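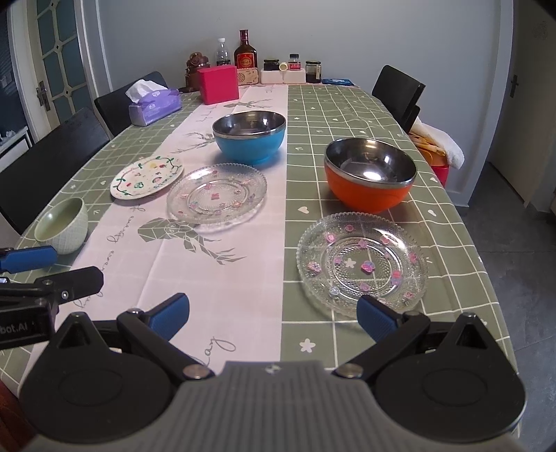 Glass plates and steel-lined bowls on the dining table, grippers in front.

Can anything clear a table yet?
Household Machines > General discussion

marrowfat
I keep reading that home robots are nearly here, so I'd like to know where people think we are on one ordinary job, clearing the table after a meal. Plates, bowls, a patterned cloth, the usual bottles and jars at the far end that stay where they are. I don't mean a demo bench with one red cube on it. I'd pay for a machine that did this every evening and I wouldn't mind if it was slow.

tilehurst_dave
No, and not for a good while. We had a Skolis arm at work for sorting trays and it was fine as long as every tray was the same. Change the supplier and someone had to spend a morning with it. A family table is worse than that every single night.

pog
Disagree. Sorting arms like that are told where things are. The newer ones learn from people doing the job by hand with the same sort of gripper, so a different plate shouldn't floor them. I saw the Vesau one at a trade day in May and it put away mixed crockery without being told what was what. It dropped one mug.

tilehurst_dave
One mug out of how many? At a trade day they pick the mugs.

pog
Didn't count. It was running when I got there and still running when I left.

marrowfat
My worry is the glass more than the mugs.

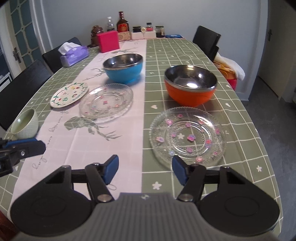

Open fingertips just short of a clear glass plate. The cloth has a white grid on it.

You and I know there's a plate there. A depth camera often reads clear glass as whatever is behind it, and behind it you've got grid lines and flowers. Then there are flowers on the plate as well. I'd start with plain white china and see how it got on.

ninepin
Second that. I fit sensors for packing lines and clear plastic lids gave us more trouble than everything else put together. We ended up with a light underneath. You can't put a light under a tablecloth.

Picking a flat plate up is its own problem too. You and I get a fingernail under the rim. Two rubber pads have to come in from the side and there isn't much to come in on.

pog
A raised rim helps. A flat dinner plate I'd agree with you.

saltmarsh
What does it cost, though? The Kemik kit is 400 for the gripper alone and you still need an arm to put it on. My dishwasher was cheaper and it does the part I hate. Carrying things to the sink takes me two minutes.

marrowfat
Fair for you. My mother can't carry a loaded tray any more and two minutes is not what it takes her. She'd be glad of a machine that moved one thing at a time if it took half an hour.

I'd also put bowls and plates in different groups. People lump them together as crockery and I think that's where the argument goes wrong.
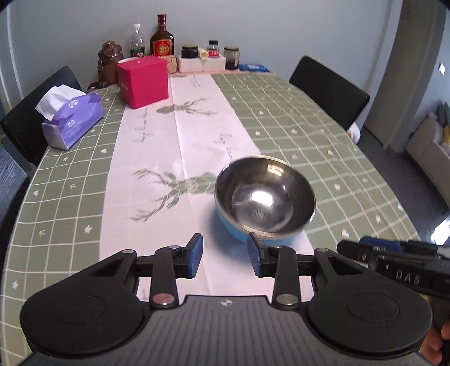 A bowl has height and an edge you can pinch, so if the machine is a bit out it can still get hold of something. Polished steel inside might confuse the camera with reflections, but the outside edge is there to aim for. If someone sold me a thing that did bowls and cups only, I'd call that a start.

tilehurst_dave
Bowls with nothing in them, maybe. Put an inch of soup in and come back to me.

ninepin
The figure I'd want is how often it gets it right. At 50 goes out of 60 you're sweeping up every night. On our line we don't sign anything off until it has done 100 in a row, and that's with lids that bounce.

saltmarsh
What about the things that are meant to stay? I've got jars and bottles that live at the end of the table. I don't want to find the soy sauce in the dishwasher.

pog
You'd tell it once. The Prendergast software lets you draw a line on a tablet and it won't reach past it. I've only used it on a workbench, but it kept to the line.

saltmarsh
And when one of the kids moves the jar over the line?

pog
Then it goes in the dishwasher.

marrowfat
I could live with that. Does anyone have one running at home on real crockery, not at work? I'd like to hear about glass in particular, and whether it copes with a cloth that slides.

ninepin
Clip the cloth down whatever you buy. Ours was a rubber mat and it still crept.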